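Evaluation of the Trasomis Kitchen Simulation Kit for Door-Opening Tasks

Project report, Robotics Laboratory II
Authors: Sunee Wongsuwan, Nipon Ratanaporn
Advisor: Zhenhua Zheng
Submitted 14/10/2025

1. Purpose

The lab is considering a department license for the Trasomis kitchen kit, a set of simulated household rooms with a robot arm already placed in them. We were asked to find out whether the kit is good enough for the second-year manipulation course, and whether it could replace the Baltness package the course uses now. Our test task was opening the refrigerator door. We chose it because it has a long arc, a large moving part and a real chance of the arm hitting something.

2. Setup

The kit was installed on two lab workstations in July. Installation from the supplied archive went without trouble on the first machine. The second needed an older graphics driver, and the manual does not mention this. After that, both machines gave the same results for the same random seed.

All runs used the default kitchen. The arm stayed in its supplied base position, and we did not change the mass or hinge friction of the door. Control was by joint position targets, sent through the Python interface. Seema Tiwari wrote the logging script, which stores joint angles, door angle and contact forces at every step.

3. Procedure

Each run starts with the door closed and ends when the door passes the target angle or the time limit runs out. A run counts as a success only if the target angle is reached and the contact force on the door panel stays below the limit set in the course handout. We made 1,880 runs in total. Of these, 1,556 met both conditions, a success rate of almost 83 percent.

The first 200 runs were also replayed and watched by one of us, to check that the log agreed with what happened on screen. It did, with the exception of contact between the upper arm and the door edge, which is discussed below.

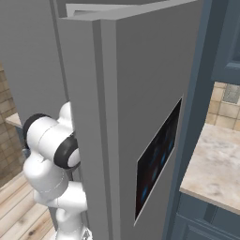 Figure 1. Refrigerator door open in the kitchen model, arm partly hidden behind the door edge.

4. Results

Most failed runs were lost late in the arc. Once the door is well open, the arm has to work close to the door, and a joint housing can touch the edge before the hand has finished its path. The physics engine handles this contact in a stable way. We saw no jitter and no parts passing through each other in the replays. However, short contacts were sometimes missing from the force log, since the log is written at a lower rate than the physics runs. Raising the log rate fixed this but made the files much larger.

Viewing angle was a second problem. From the default camera, the open door can hide much of the arm, and students who rely on the picture alone will not see why a run failed. Moving the camera takes one line in the scene file. We recommend doing this before the first class.

Rendering is good for the price range. Tiles, cabinet panels and the stone pattern on the counter are clear enough for basic vision exercises. We did not test whether a vision model trained on these images works on a real kitchen.

5. Comparison with Baltness

Baltness loads faster and has the better manual. Its refrigerator door is a flat plate on a hinge, though, and its contact model let the arm sink into the plate in several of our trial runs. For the door task, Trasomis is the stronger product. For simple pick-and-place work we found no difference that would matter to students.

6. Recommendation

We recommend the Trasomis kit for the manipulation course, on the basic license. The extended license adds more rooms - none of the current exercises need them. The course handout should give the driver version, the log rate and a fixed camera position.

7. Open points

Drawer tasks were not tested. Oranuch Kaewsai has agreed to run them next term with the same logging script. The vendor has been asked about the missing driver note and had not replied when this report was submitted.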